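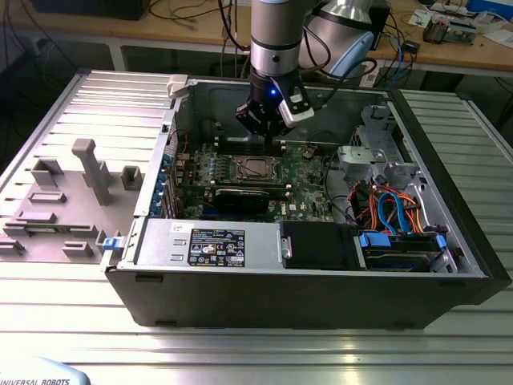 The processor handling cell at the Gistiven refurbishing shop in Tuhumury is back on its regular schedule after a reset of its tool center point, its wrist camera and its finger alignment. The cell takes processors out of used desktop machines and puts tested ones in, under the Udau project. Each tower is worked on its side, with the side panel off and laid on the table to the left of the case, and the arm comes down from above with the camera module riding beside the gripper. Clearance is tightest over the memory slots, where the fingers pass between the slot rows and the metal drive cage on the right side of the case. Most of the new settings concern that part of the approach.

The reset was finished in March and the cell then ran under observation. Gistiven issued the revised setup sheet on 5 Jul 2026. It replaces the notes that had been kept in the cabinet door since the arm was installed.

What had drifted

The first sign was a change in lift force. When the cell takes a processor out, the controller logs the force on the wrist for the whole vertical move. A clean lift gives a short flat trace. Over several weeks the traces grew a small step near the start, meaning one edge of the processor was leaving the socket before the other. No sockets were damaged, but the step was getting larger, and the cell was stopped before the force limit was reached.

The fingers were checked first. They close on the edges of the processor, so a small difference in height between the two gripping faces turns into tilt as soon as the part is free. With the gripper closed on a gauge block, the right finger read high. Its mounting screws were tight. The link behind it had play at the pivot, and pushing on the fingertip by hand moved it enough to account for most of the reading.

The remainder came from the camera. Its bracket had shifted slightly on the wrist, probably from cable drag during long moves to the far end of the table. The offset between camera and gripper stored in the program was no longer the real one, and the arm was coming down a little to one side of where it should have been. The two faults had partly hidden each other, and correcting only the fingers would have made the lateral error plainer.

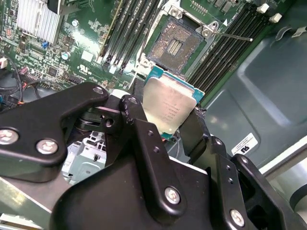
Tilt matters more on the way in than on the way out. The contacts in this type of socket are thin springs, and a part that arrives with one corner low can push a row of them over before the controller sees any useful rise in force. For that reason the setup sheet treats insertion as the controlling case and sets the finger height tolerance from it. Removal uses the same figure, though it could stand a looser one.

Work on the gripper

The gripper is a Cirken linkage type with parallel fingers. It was taken off the wrist for the work, with air and power locked out and the arm parked over the near end of the table. The order on the sheet is as follows.

1. Photograph the cable routing at the wrist before unplugging anything. Leave the cable ties on the forearm in place.

2. Remove the gripper and set it on the bench with the fingers up. Clean the plates and pivots with a dry brush. Do not use spray cleaner.

3. Check each pivot for play with the gripper unpowered. Replace the link and its pin together if any can be felt. Only the right link was changed this time, and the left one was measured and put back.

4. Refit the fingers with the screws just snug, close them on the gauge block, then tighten in steps, alternating sides.

5. Read the height of both gripping faces against the surface plate. If they disagree, go back to the previous step. Shims are not permitted at the fingers.

6. Put a paint mark across every screw head that was turned.

Tightening took longer than expected. On the first attempt the fingers agreed before the last step and disagreed after it, and the cause was a burr on the seat of one finger plate. It was stoned off and the plate cleaned again. The sheet now calls for the seats to be checked with a fingertip before assembly.

Scratches and scuffs on the black plates were left alone. They come from brushing past case metal and have no effect on the grip, but the sheet asks for new ones to be noted with the location, as they show which part of the tool is running out of clearance.

Camera and tool center point

With the gripper back on, the tool center point was taught again from scratch. The old values were not used as a starting point. A pointed pin was held in the fingers and brought to a fixed point on the table from several wrist angles, and the controller worked out the tip position from those. A result is accepted when two complete runs agree within the limit on the sheet.

The camera came next. Its bracket was moved back to the scribed line and fastened with thread locker, and a second cable clamp was added so that pull on the camera cable is taken by the wrist housing. Calibration was done with the usual dot target laid flat on the table, then repeated with the target inside an empty case at board height. The second set is the one the program uses. Lighting inside a case is uneven, and values taken on the open table had been giving a small error at depth.

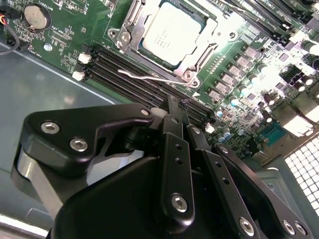
Socket location is now found in two passes. The first pass, from high up, finds the board and its rotation from features that stay the same across a batch. The second is made close in, from the position the wrist will hold just before the fingers open. At that distance the retention lever is a useful check: with a processor in the socket, the thin bent lever runs out past the frame and ends in a hook above the memory slots, and the small white triangle printed on the board just below one corner of the socket confirms which way around the part goes. If the triangle is not found, the program backs off and asks for an operator. It does not guess from the shape of the frame.

Opening and closing the lever is still done by hand. A lever tool was tried early in Udau and dropped, and the setup sheet says nothing about bringing it back. The operator opens the frame, steps out of the cell, and confirms at the panel before the arm is allowed to move below the rim of the case.

Cables inside the case get a line of their own. Power and drive cables near the socket are to be pushed back toward the drive side and held there before the cycle starts. The vision program masks out anything it takes for cable, and a loose bundle across the board can hide enough of it to make the first pass fail.

Test run

The cell was then run through 254 removals and insertions on scrap boards, with the force trace saved for each. The step at the start of the lift did not come back. Lateral error stayed inside the limit for the full run. It was a little larger on boards sitting at the far end of the table, and Gistiven puts this down to flex in the table profiles, which is to be looked at separately.

There were eight stops. Most were vision stops caused by glare on the socket frame, and the cell light was turned down and moved farther from the arm. One was a gripper fault that traced back to a connector not fully pushed home after the rebuild. The last was an operator stop – a case had been put down with one corner resting on a cable – and the first pass had flagged the tilt in the log without halting. The tilt limit has been lowered so that it halts. 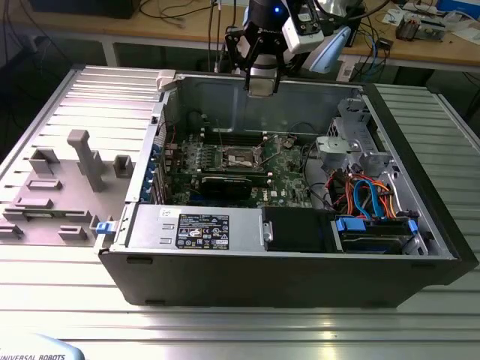 Routine checks from now on

The revised sheet adds a short check at the start of each shift. It is done with a case in place, the side panel off and the socket bare, and it takes 15 minutes.

Look at the paint marks on the gripper screws. Any broken mark stops the cell.

Close the fingers on the gauge block and read both faces.

Send the wrist to the high position and compare the found board angle with the last stored value for that case type.

Send it to the close position above the bare socket with the fingers open. Check by eye that the gap on both sides of the frame is even, and that nothing on the tool is touching the memory slots or their latches.

Move the wrist through its full travel once at reduced speed and watch the camera cable at both clamps.

Readings go in the cell log with the shift initials. The finger reading is plotted, and a steady move in one direction over several shifts calls for the pivots to be checked even if every single reading is within tolerance.

Parts and spares

Gistiven now keeps a full set of links and pins for the Cirken gripper at the cell, along with one spare pair of fingers already matched on the surface plate. The camera bracket is not stocked. The old link has been kept, tagged with the reading at removal, for comparison at the next teardown.

A second cell in the Tuhumury shop, which handles memory modules, uses the same wrist layout and the older cable clamp. It will get the added clamp and the new camera calibration at its next planned stop. Its finger check stays as it is for the time being.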